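Lista de correo: Vecinos y paseantes del parque de Mabula
Asunto: Re: Propuesta de recorrido accesible por el parque
De: Consolacion Layug
Fecha: miércoles, 29 de septiembre de 2021

Hola a todos:

Contesto por orden a lo que escribió Gilberto. Lo he leído dos veces y la segunda me convenció menos que la primera.

Gilberto Agudelo escribió:
> El recorrido no tiene mayor misterio. Es un paseo llano de
> unos 200 metros de adoquín y un tramo final de tierra que se
> hace igual de bien. Hay bancos y sombra durante todo el
> camino. Propongo que lo anunciemos ya como "ruta cómoda para
> todas las edades", que imprimamos 46 folletos para empezar y
> que dejemos el tema cerrado antes de la próxima reunión.
> El texto lo puede copiar Iida del folleto de Fostusside,
> que quedó muy bien.

Cerrado lo veo poco. Voy tramo a tramo.

1. El adoquinado junto al banco

Con esta parte no tengo pelea. El paseo es ancho, las piezas son rectangulares, van en gris pardo y rosado, y a los lados hay un bordillo bajo. Lo que no me creo es lo de «sombra durante todo el camino». Las ramas dan sombra a manchas, y entre mancha y mancha hay franjas de ladrillo a pleno sol. En mayo se agradecen. En verano, con una persona mayor del brazo, ya me contaréis. El banco tiene reposabrazos, dato que el folleto debería llevar y que Gilberto no menciona: a mi madre le importa más eso que el color del suelo.

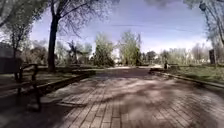 2. El tramo de tierra

«Se hace igual de bien», dice. ¿Igual de bien para quién? El suelo es tierra apretada con piedrecillas sueltas, grava y unas rodadas poco hondas pero desiguales. A pie y con buen calzado, sin problema. Con silla de ruedas o con andador me gustaría que alguien lo probara antes de imprimir nada. A la izquierda, además, el borde son piedras grises y cascotes, que no es lo mismo que un bordillo para quien se guía con bastón. Reconozco que el sitio es bonito, con los arbustos y el árbol alto detrás del muro, pero bonito y cómodo son dos palabras distintas.

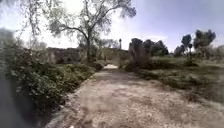
Tramo de tierra, mirando hacia el muro de piedra.

Pádraig Mac an tSaoi me dijo por teléfono que en Odesdale anunciaron algo parecido y luego tuvieron que pegar una etiqueta encima de la palabra «accesible» en todos los folletos. No lo he comprobado, lo cuento como me lo contó.

3. El paseo entre árboles

Gilberto lo mete en el mismo saco que el adoquinado y yo lo pondría aparte. El firme es de color arena, y no me atrevo a decir por escrito si es tierra compactada, grava o pavimento gastado, porque he oído las tres versiones. Alguien que entienda tendría que mirarlo de cerca.
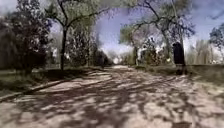
También pediría que se avisara del contraste de luz. Charito Estrella ve mal de un ojo y dice que con el suelo todo moteado no distingue un bache de una sombra. A mí no se me habría ocurrido y a la ruta de Gilberto, por lo visto, tampoco.

4. La parte de la plaza

Es la que más gente usa y la única que yo anunciaría mañana mismo. El camino se abre, hace una curva suave a la izquierda y se puede una sentar. Ahora bien, el banco largo y bajo no es para todo el mundo: bajarse es fácil, levantarse ya veremos.

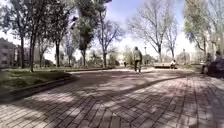 Así que mi propuesta es más modesta. Que el folleto describa 2 recorridos, el de la plaza y el adoquinado por un lado y el de tierra por otro, cada uno con lo que hay en el suelo y dónde se puede uno sentar. Sin adjetivos. Y que Iida Sjöberg no copie el texto de Fostusside, que habla de una fuente y de unos aseos que no son los nuestros.

De los folletos, con 5 de prueba me conformo hasta que los lea alguien que vaya en silla. Si Gilberto quiere medir otra vez sus 200 metros le acompaño con la cinta, y de paso me enseña desde dónde empieza a contar.

Saludos,
Consolacion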